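Tabletop cell notebook, Ladefoged room
July 15, 2018

Left arm moved on its own after a stop reset. No one hurt, no one's hand was in there, but one could have been. Writing it all down now before I forget the order of things.

Short version for anyone skimming: after a protective stop on the left arm, I cleared the fault from the pendant and the arm finished its old move at full speed with no start press. Left arm is locked to slow mode until we know more. Do NOT reach over the tray after a reset, even if the screen says idle.

What we were running

Usual snack order set, Numwood list. Food side and packaged side mixed, pick to the cream tray, then on to the basket. Snickers and the small boxes come off the acrylic steps, sandwich and foil wrapped stuff from wherever the list says. New Jistia planner build from last night, Rorkham controller firmware unchanged. Grippers same pads as before, didnt touch them.

Morning part was fine. A bit slow on the sunflower container because it lies on its side and the planner keeps wanting to come in from the top, where there's a divider in the way. Known thing, see the November page in the old book. Candy bars no trouble. The foil one in the basket, grip force was low but it held.

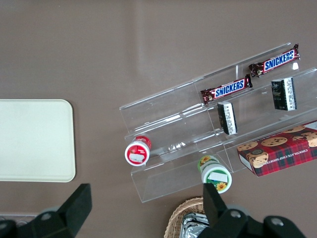
Timeline as best I have it

Cycle 337 in the log. Left arm approaches the rack, rubs the clear front panel with the outside of one finger. Not hard. Force spike, protective stop. Good so far, this is what it is supposed to do.

Pendant shows fault, left arm, contact. I look, finger is touching the acrylic, nothing bent. Rack had shifted 11 mm from the tape mark when I measured it afterward, so the planner was working with a wrong rack position. That explains the rub. Doesn't explain the next part.

I clear the fault. Pendant goes to idle. Status light green.

Nothing for a moment. I start to lean in to push the rack back to the tape. Hear the brakes click and pull back. Arm lifts off the rack, swings over the tray and stops at the drop pose. Opens the gripper. Nothing in it.

Log says 420 ms between the fault clear and brake release. Felt a lot longer standing there, I would have said a couple of seconds. So trust the log and not me.

I hit the cell stop after it was already at the drop pose. Too late to matter. Cell stop works, tested it again right after, both arms drop out like they should.

What I checked

Start button stuck? No. Pulled the input history, no press in that window at all.

Pendant double tap? I wondered if I'd hit clear twice and the second one landed on resume, since they are in the same spot on two different screens (bad layout, complained before). Touch log shows one touch. So not that.

Right arm sending something to left? Right arm was parked folded up the whole time. No messages from it except the heartbeat.

Waypoint buffer. This is it I think. On a protective stop the Rorkham box halts motion but does not empty its buffer. Old Jistia build sent a flush when it saw the fault. New build has the flush moved into the "new order" routine, so it only happens when the next order loads. Clear the fault in the middle of an order and the old points are still sitting there. The enable line was still high too, the planner never dropped it. Controller sees enable, sees points, goes.

So two things wrong at once, and either one alone would have been harmless. Flush gone missing, enable held high.

Reproduced it

Table roped off, cell stop in my hand, speed turned way down. Did not want to guess.

Used the foam block for the contact, not the rack. Stop, clear, wait. Moved on its own 4 out of 4. Every time it finished the old path, never made up a new one. With the enable dropped by hand before the clear: no motion. With a manual flush before the clear: no motion either. Put last weeks Jistia build back on, same test, no motion.

Pretty convincing. Still want to see it from the controller side because I don't like that a reset can turn into a start whatever the planner does. A reset should never be a start. That belongs in the controller and not in whichever script we happen to have loaded.

Afternoon, slow mode, old build

Ran part of the food list to make sure the cell is ok otherwise. Left arm on the sandwich, right arm up out of the way. Sandwich is a good test for this because if the wrist jerks you see it in the layers right away, the lettuce starts to slide. Grip force at the bottom of the range. Also wanted to watch the wrist cable, the loop hangs down next to the gripper and I had a theory for about five minutes that it was tugging on the connector and giving us a false contact.
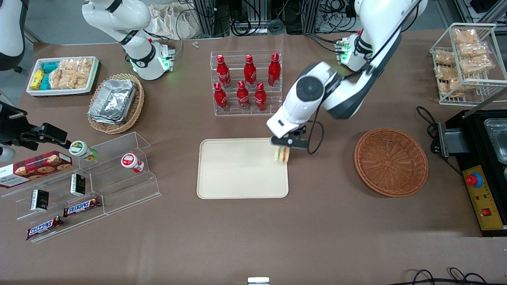 Cable theory is dead, by the way. Wiggled it at the wrist and up by the connector block with the force trace open, flat line. Leave it for now but the loop should get a clip so it doesnt go fishing in the tray one of these days.

Stopped the arm on purpose over the tray with the sandwich in the gripper, cleared, waited. Stayed put. Gripper kept hold through the stop, good. Pressed start, it carried on from there at slow speed. Did this a few more times at other spots on the path, including one close to the bottle rack, which I was nervous about. No surprises.

One odd thing, after one of those stops the pendant said idle while the controller page said paused. They should not be able to disagree. Idle reads to people as "nothing pending". Paused means there is something pending. This is exactly the word I was looking at when I leaned in this morning. Add to the list.

Also noticed the green light means drives healthy and nothing more. I had been reading it as safe to approach. I suspect I'm not the only one. Put a label on it or change what we teach new people, prefer both.

State of the cell right now

Left arm: slow mode, locked on the pendant.
Right arm: parked, powered, not used in orders.
Planner: old Jistia build. New one moved to a folder with DO NOT RUN in the name.
Acrylic rack: back on the tape. Tape alone is not enough, it slides with a finger push.
Sign taped to the pendant about the reset. Leave it there please.

To do

Flush on fault, back where it was, plus a test for it so it can't wander off again in the next cleanup.

Drop enable on any protective stop. Planner must ask for it again, and only after a start press.

Ask Rorkham if the buffer can be set to clear itself on a stop. Manual mentions a setting on the safety page but the description is one line and I can read it two ways. Sent them the log and the force trace, nothing back yet.

Pendant wording, idle vs paused. Move resume away from clear while we are in there.

Rack position check before each order, not only at startup. If it's off the mark, refuse the order and say so. Stick-down feet for the rack? Something that comes off for cleaning.

Go back through old logs for other fault clears in the middle of an order on the new build. It was only loaded last night so there shouldn't be many. Looked at the first couple, both were cleared after the order had been canceled, so the buffer was empty and we got lucky.

Numwood demo: slow mode or no demo. Told them the cycle times will look bad. Not lifting the lock for that.

Near miss form filled in, copy is in the binder by the door. I put down that I leaned in before pressing the cell stop, which is against our own rule (stop first, hands second). The rule is on the wall. I wrote half of it. Easy to skip when the rack only needs a nudge, so the nudge has to count as hands in the cell, same as anything else.

Later: Rorkham got back, want the firmware string and a dump of the safety config. Dump takes a full restart. Doing it first thing tomorrow before anybody loads an order, so leave power off tonight. Pads on the left gripper also want a look while its down, outside edge is a little scuffed where it rubbed the panel.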